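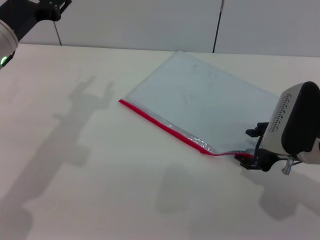 How many times can you wash and reuse a zipper bag before it has to go in the trash? As long as the zipper still grabs all the way across and the bag holds water without dripping, keep using it, unless it held raw meat, in which case it goes out after one use.

I get asked this more than anything else, probably because anyone who comes into my kitchen sees a row of bags hanging upside down over the sink like bats. I've been washing mine for years. My mother did it too, and I was mortified by it as a kid, and now look at me!

So this is everything I know about bags, plus a few freezer things that got mixed in while I was typing.

Washing them

Warm water, a drop of dish soap, and a soft sponge on the inside. I don't turn mine inside out anymore. I used to, and the corners kept splitting, especially on the thin sandwich ones. Now I put a little soapy water in, zip it, slosh it around (this is a good job for a child who's hanging around complaining), then open it and run a finger along the zipper track. The track is where the crud lives. Flour, dried herbs, a bit of grated cheese, any of that in the groove and the bag won't close properly, and then you blame the bag. An old soft toothbrush gets it out in no time.

Rinse until there are no bubbles. If you leave soap in there your crackers will taste like soap, ask my husband.

Hot water is a mistake. I poured some from the kettle into one once, thinking I'd be thorough, and it went all wavy down one side and never lay flat again. I don't put them in the dishwasher either. I've heard from people who clip them to the top rack and swear by it, but mine blew loose and landed over the spray arm, and I had a full load of dirty dishes at bedtime.

Drying them

This is the part everybody gives up on. A bag lying on the counter will still be damp inside tomorrow. It needs air going up into it. You can buy a nice wooden rack with pegs, and I have one, but before that I stood chopsticks and wooden spoons in a heavy mug and hung a bag over each one. Works the same. If you've got a window over the sink, clip them to a string with clothespins by one bottom corner, mouth open and hanging down.

Once they're dry I flatten them, squeeze the air out and stand them up in an old bread tin by size, like files. Don't put one away damp. It'll smell like a basement by the weekend.

The smell problem

Onion is the worst, then garlic, then anything curried. A spoonful of baking soda and some water, shaken up and left for 30 minutes, takes care of most of it. If it still smells after that I give up and write ONION on it with a marker, and it's the onion bag for the rest of its life. I have had the same onion bag since February and we get along fine.

When to let one go

Raw meat, raw fish, raw eggs: out. Anything moldy: out. I'm cheap but I'm not that cheap. Same if it had nuts in it and somebody in the house is allergic. Cloudy plastic by itself doesn't bother me, they all go cloudy eventually, but if it's gone sticky or you can see a split starting by the zipper, it's finished as a food bag. It can still hold screws, puzzle pieces, or a leaky shampoo bottle in your suitcase.

Freezing soup flat

My favorite use. Let the soup cool all the way, fold the top of the bag down like a cuff over a wide measuring jug, and ladle it in. Leave a good inch at the top. Press the air out, zip it, lay it on a cookie sheet and freeze it flat. When it's hard you can stand the bags up side by side, and I fit twice as much in my little freezer as I did with tubs. Label it BEFORE you fill it. The marker skids all over a cold bag, and tomato soup and chili look exactly alike in there.

Use your newest bags for this. An old one with a tired zipper is how I came to mop out the bottom of my freezer with a bath towel.

Does it save money? A little. I bought a box of 50 last year and I still have more than 30 of them going, so I'm not exactly retiring on it, but I like not having to put them on the list.

Filed under: Kitchen Tips, Freezer, Thrifty Home

3 comments

Brittany Gosselin
The toothbrush! I've been throwing out bags that wouldn't close and it was just breadcrumbs in the groove. Do you do anything different for the ones with the little slider?

Reply from the author
Hi Brittany, same wash, but move the slider to the middle and brush both sides of it. Gunk packs in underneath. I find the sliders wear out sooner than the plain ones, though that might just be how hard we yank them.

Kenta Yokoyama
I dry mine over the bottle rack we had when the kids were babies. Holds 5 at a time and folds away. Also, masking tape sticks better than marker if you put it on while the bag is dry, and it peels off before washing.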